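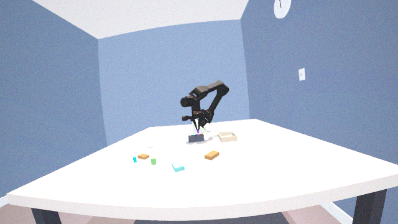

Gemeindeblatt Velville - Ausgabe 21 - 9. September 2025

Aus Sakristei und Werkstatt: Wachs, Leinen, Messing

Wachsflecken auf dem Altartuch

Frisches Wachs nicht wischen. Erst fest werden lassen, kleine Tücher dazu in einer Tüte ins Gefrierfach legen. Danach lässt sich die obere Schicht mit einem stumpfen Messer oder einem Löffelstiel abheben. Den Rest zwischen zwei Lagen Löschpapier legen und mit mäßig warmem Eisen ohne Dampf bügeln. Das Papier nach jedem Durchgang wechseln, sonst wandert das Wachs nur weiter.

Bei gefärbten Kerzen bleibt oft ein Schatten. Gallseife anfeuchten, einreiben, kurz einwirken lassen und das Tuch normal waschen. Bestickte Stellen nur von links behandeln und vorher am Saum prüfen, ob das Garn ausblutet. Rotes Garn aus älteren Beständen ist heikel. Im Zweifel die Stelle so lassen und das Tuch beim Auflegen drehen.

Rotweinflecken auf Kelchtüchern gleich mit kaltem Wasser ausspülen. Wer es genau nimmt, gießt das erste Spülwasser in die Erde und nicht in den Ausguss. So ist es bei uns und auch in Cokeo üblich. Salz hilft weniger, als man denkt, und macht feines Leinen auf Dauer spröde.

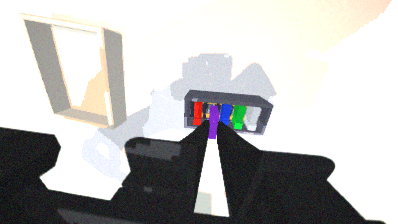

Kerzenleuchter aus Messing

Zuerst das Wachs entfernen. Kein kochendes Wasser in die Tülle gießen, bei gelöteten Leuchtern leidet die Naht. Besser mit dem Föhn auf mittlerer Stufe anwärmen und das weiche Wachs mit einem Holzspatel herausnehmen. Den Fuß dabei auf ein altes Handtuch stellen.

Dann prüfen, ob das Stück lackiert ist. Lackiertes Messing wird nur mit lauwarmem Wasser und einem Tropfen Spülmittel abgewaschen und gleich abgetrocknet. Politur greift den Lack an und hinterlässt Flecken, die man nur durch vollständiges Ablösen wieder loswird. Unlackierte Stücke vertragen eine milde Metallpolitur zweimal im Jahr, bei uns vor Ostern und vor dem Advent. In Vertiefungen und Inschriften setzt sich die Paste fest. Eine weiche Zahnbürste holt sie heraus, solange sie noch feucht ist.

Vergoldete Teile werden nie poliert. Ein trockenes, fusselfreies Tuch genügt. Die beiden Leuchter aus der Werkstatt Durán haben am Rand eine dünne Vergoldung, die an einer Stelle schon durchgerieben ist - bitte dort gar nicht anfassen.

Weihrauchfass

Kohlereste vollständig auskühlen lassen und in einen Blecheimer mit Deckel geben, nicht in den Papiermüll. Harz am Einsatz löst sich in heißem Sodawasser, Einwirkzeit um die fünf Stunden. Aluminium gehört nicht in Soda,

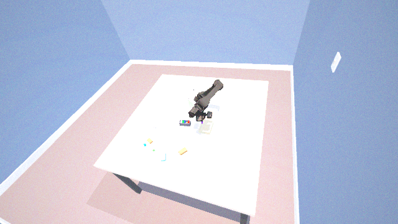 also vorher nachsehen, woraus der Einsatz gemacht ist. Wer das Fass vor Gebrauch mit etwas Alufolie auslegt, spart sich die Arbeit fast ganz. Die Ketten einmal im Jahr aushängen und die Ringe auf offene Stellen absuchen. Ein aufgebogener Ring lässt sich mit zwei Flachzangen schließen. Die Backen vorher mit Klebeband umwickeln.

Gesangbücher

Bücher, die klamm riechen, aufgefächert hinstellen und bei trockener Luft stehen lassen, nicht auf die Heizung. Gegen den Geruch hilft eine Kiste mit Deckel und einer offenen Schale Natron. Die Bücher dürfen das Pulver nicht berühren.

Lose Blätter mit einem schmalen Strich Buchbinderleim einsetzen, Backpapier dazwischen, beschweren und über Nacht liegen lassen. Klebefilm vergilbt und zieht die Druckfarbe ab. Eingerissene Seiten lassen sich mit Japanpapier und Kleister flicken. Die Liederhefte der Reihe Sulia sind geheftet, dort reicht es meist, die Klammern nachzudrücken. Rostige Klammern ganz herausnehmen und durch einen Faden ersetzen. 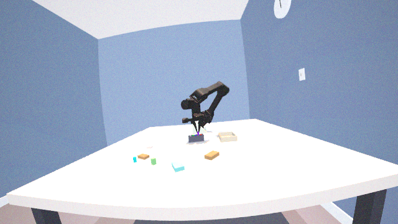
Seite 5

Krippenfiguren und Holzkreuze

Holz nur trocken abstauben, am besten mit einem breiten, weichen Pinsel. Bemalte Figuren nicht feucht wischen, auch nicht mit Nebelfeuchte. Wo Farbe abblättert, die Stelle in Ruhe lassen und den Splitter in einem beschrifteten Umschlag zur Figur legen.

Zum Einlagern säurefreies Seidenpapier nehmen. Zeitungspapier färbt ab, Luftpolsterfolie drückt auf Dauer Muster in den Lack. Der Dachboden ist zu warm, der Keller meist zu feucht. Ein Schrank in einem unbeheizten Innenraum geht gut. Im Februar einmal hineinsehen und auf feines Holzmehl achten. Liegt welches unter einer Figur, diese einzeln in eine Tüte packen und von den anderen trennen.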